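Search this blog
Search
Type and hit enter

21 October 2018

I should be asleep but I want to get this down while it is still fresh, because today the numbers for the wrist view came together and I am much too happy to lie still.

For weeks the plan had been the same. Vlad (the software, which I still can't say out loud without picturing a man in a long coat) learns from recorded runs where I guide the arm by hand to a part on the board, and then it has to get there alone from a starting pose it never saw. Up to June we fed it only the overhead view. It was decent at the big targets and hopeless at the thin ones. With the memory sticks it would line up beautifully and then come down a few millimeters to one side, over and over, with total confidence.

So the change we made was small. Same arm, same recordings, same training time, but the policy gets only what the wrist sees. No overhead view at all. I argued for keeping both and lost, and I'm glad I lost, because with both in there we would never have known which one was doing the work.

We ran 60 trials on the memory sticks, each from a random start, with the board shifted a little between them. The overhead policy had reached a good grasp pose in 7 out of 60. The wrist policy got 40. Forty! I went over the log again at my desk with a ruler under each line, like a kid checking a spelling test, and it was still forty.

I spent the whole afternoon going through what the wrist sees on approach, trying to look at it the way the policy has to. The fingers are always in there at the bottom, black and huge, and I used to think of them as wasted space. I wanted to mask them out! Now I think they're the best thing in it. The gap between the inner fingers is right there next to the lower ends of the sticks, so the question of how far left or right to go is already half answered. From overhead you have to work that out from joint angles, and our joint angles are not that good.

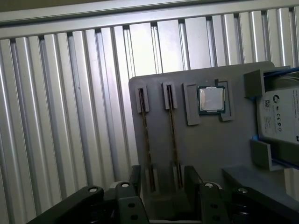 Yaryna Tkachenko read my draft notes after dinner and wrote back that forty is lovely but she wants to know what happens when the background changes, because all those bright aluminum ribs behind the board are straight parallel lines and so are the edges of the memory sticks, and how would I know that the policy isn't just steering by the ribs? She said to hang a plain cloth over them and run the same 60 again before I tell anybody at Condurach a word.

She's right, and I am a little annoyed that I didn't think of it. We did shift the board between trials, so steering by the ribs alone should have put it off to the side. But the shifts were small, and a policy that leaned on the ribs for its angle and on the fingers for the last bit would look very good in our test and fall apart on somebody else's bench. I wrote the cloth test on the list. Also a second one with a printed pattern, something ugly and busy.

The processor is a different story and I don't understand it yet. It sits in its holder at a slight tilt, it has that shiny metal lid, and I was sure it would be the easy one. We got 35 out of 60. Fewer than the sticks! My guess is the lid. It changes so much with the light as the wrist turns that two recordings of nearly the same pose can look like two different parts. I could try training with the brightness jittered more, which costs nothing but a night of computer time. The hard drive I haven't scored. Those blue rails give it such strong edges that I expect it to do well, but I expected that of the processor too.

Things to write up properly: how a good grasp pose was judged (I did it by eye for the first batch and by measured offset after that, and the two can't be mixed, so the first batch gets thrown out and doesn't count in anything above). The version of Zondby that did the logging. The tilt of the wrist mount, which I need to measure again.

I started the jitter run before I left and it should be finished by morning. Cloth first, though, then the processor. There's an old gray bedsheet in the hall closet and I've put it by the door with my keys.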